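Bedroom tidying set, README

Hi! If you're reading this you either found the folder on the shared drive at Bedholm or I pointed you at it. I'm Digby Ngata, and this is the data card for the bed part of Ladader, the two-armed robot I've been putting together in the back half of the workshop, on and off, for longer than I'd like to add up. I keep getting the same messages about what's in the folder, so I'm writing it all down in one go.

What's in it

3,168 episodes in this release. An episode is one attempt at one small job on or near a bed: move the pillow, straighten the pillow, shift the blanket, pick a small thing up off the sheet and put it somewhere else. I kept the jobs short on purpose. My first try had long ones (make the whole bed!) and I could never agree with myself about where one step stopped and the next began, so those went in the bin.

800 of the episodes have a written line in plain English saying what was being tried. The rest only have a job code. I'm getting through them in the evenings with a mug of tea and I would love help, seriously, it's pleasant work if you put the radio on.

Each episode folder has:

head.mp4, the view from up top
left_wrist.mp4 and right_wrist.mp4, the close views
joints.csv, both arms in one file, left columns first
grip.csv, how open each gripper is, 0 is shut
note.txt, if there is one

The clocks. Please read this bit. The wrist videos start a hair later than the head video, and the offset is in the top line of joints.csv. If you skip it the grippers seem to close on nothing and you'll think your code is broken. I lost most of June to that.

Splits

There are 5 lists in the splits folder. Use train_a and test_a unless you have a reason to do something else. The Kerkano lists are the same episodes sorted by how crumpled the cloth looked to me, which is about as scientific as it sounds, but it's been handy for picking out the hard ones. Don't mix Kerkano and the a lists in one run, they overlap.

Things to know before you train on it

The head view moves between episodes. Sometimes you get the whole bed and a good bit of floor, sometimes it's mostly pillow. I left that in.

Wrist views get very close to whatever is nearby, and soft focus is normal. Quite a few have a sleeve or a bit of wall filling most of the picture. There's a flag for it in the index (near_block) so you can drop them, though I found training went better with a portion kept in.

People wander in. You'll see legs, feet, clothing, a hand now and then. If you find a face, tell me and I'll pull the episode the same day.

The patterned bedding is hard! A busy print on a puffy blanket gave my first pillow finder fits, it kept grabbing at the cartoon characters. The plain sheet is no easier in its own way, as pale cloth against a pale wall gives you very little edge to work with.

A few stills, same bed:
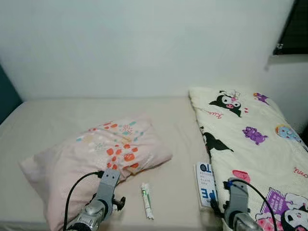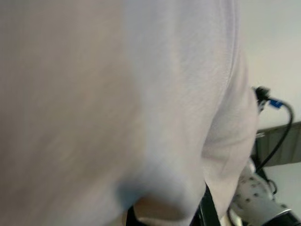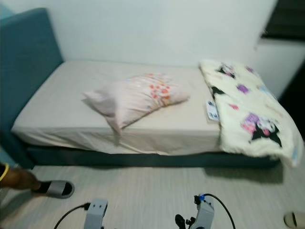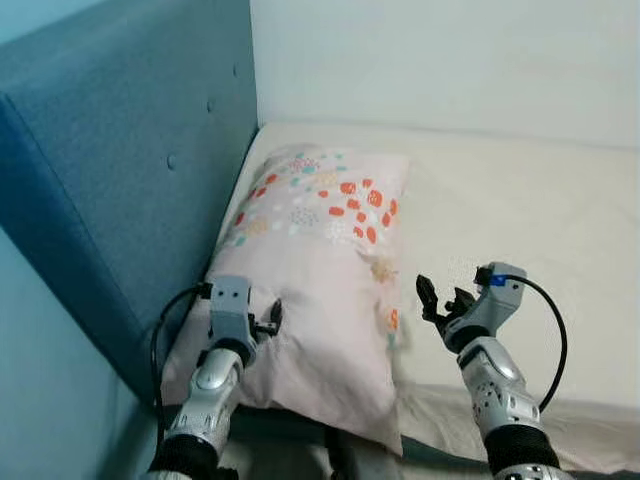

Known problems

2 batches have the left and right wrist files swapped. They're listed in swapped.txt. I could fix the names, but people already have scripts that expect them wrong, so for now they stay wrong.

grip.csv drifts a little over a long session. I zero it at the start and then forget. If you're thresholding, do it per session.

The Van Rooij converter (the script in tools that turns the folders into one big file) chokes on any episode without a note.txt. Put an empty one in and it's happy. A proper fix is on my list, under the cable clips and the left elbow, which has started clicking again.

Using it

Fine for learning, tinkering, class projects, whatever. Please don't repost the videos anywhere public. If you build something on top, drop me a message with what worked and what didn't, I'm especially curious whether anyone gets decent pillow corners out of the head view alone. I've tried three ways and they all fall over once the pillow is lying at a slant.

Changes

Added the near_block flag. Reran the offsets for all the early sessions. Took out the duplicate blanket episodes, which is why the count went down from the last version. Next up is shirts, once the elbow is sorted.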